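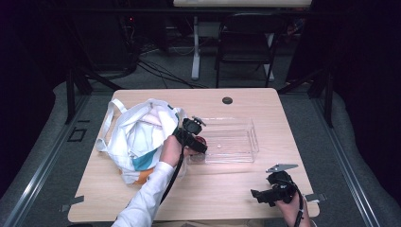

The tote and the tray, my table, Clorkham

My aunt left me a tote bag. I should say she left other people other things (a car, a piano, a share in a boat that I'm pretty sure was under water by then), and I got the bag, folded into an envelope with my name on it in her square handwriting, and I laughed so hard in the lawyer's office that he went to get me a glass of water.

It was the Prundside bag! White, or it used to be whiter, with the teal panel and the bit of orange at the bottom. She carried it every Saturday market of my childhood, if you'll let me call it Saturday; the market moved around so much that we just said "market day" and waited for her to honk. Prundside is only 18 miles from Clorkham but she drove it like a trip to the coast. Windows down, sandwiches on the dash, me in the back with my feet on whatever she was planning to trade.

She never bought anything, you see. She swapped. She'd go in with a jar of plums and come out with a lamp, go back in with the lamp and come out with a pair of roller skates. The only rule was that it had to fit in the bag, and the lamp only counted because she took the shade off and wore it.

Anyway, I took the bag home and put it in a drawer and was a little hurt, if you want to know. I'd been the one in the back seat. I had sort of hoped for the piano.

It was June before I got it out again. I was late for the store and couldn't find anything else to carry, and when I shook it open it didn't hang right. One side pulled. I turned it inside out on the kitchen counter and found a pocket I swear had never been there, sewn shut along the top with green thread, big clumsy stitches like a kid's. Inside was a claim ticket from Galli, number 49, and on the back she'd written, "Bring something good."

Now, Galli was the shop at the far end of the market. It had a bell that didn't ring and a counter too high for me, and I was never allowed in past the umbrella stand. I'd assumed it closed years ago. I called the only number I could find and a woman picked up right away and said, "Which ticket?" I told her. She said, "Oh, thank goodness, that's been in my way," and then she said they shut at 6 and hung up.

So I had most of an afternoon to figure out what I owned that was good. Have you ever tried this? It's awful. I walked around my apartment picking things up and putting them down. My good knife wasn't that good. The radio was good but I needed it. I had a Prikovik clock that I'd always told people was valuable, and when I looked at it with a trader's eye it was a brown clock that ran fast. In the end I took the plums. I make them every year from her recipe, and I had almost 11 jars left (one was half eaten, I'm counting it as almost). I put the best one in the bag and drove over with the windows down, and yes, I made a sandwich for the dash.

Galli was smaller than I remembered, or the counter was lower. The woman held my jar up to the window for so long that I started to apologize for the lid. Then she set it on the shelf behind her, and there was a row of them up there already, all with my aunt's square labels, going back and back. She took my ticket, went through a curtain, and came out with a clear plastic tray, the ridged kind, nothing fancy about it.

"She said you'd want to start small," the woman told me.

There was one thing in it. It was little and red and I knew it before she'd even put it down, because I'd cried about it the whole way home when I was seven. It was the horn button off my tricycle. I'd traded it myself, my very first swap, for a bag of marbles that had a hole in it, and by the time we reached the car I had a hole and no marbles. My aunt had said a deal was a deal. She'd said it very firmly, and driven all 18 miles without turning around.

I asked the woman how long it had been there. She checked the back of the ticket, then the front.

"She came back for it the next week," she said. "She couldn't afford it, so she's been paying it off in plums."

I carried it home in the tray with the bag over my shoulder, and I put the whole lot on the table and made some coffee. The next market is in the fall. I've been looking at the clock again.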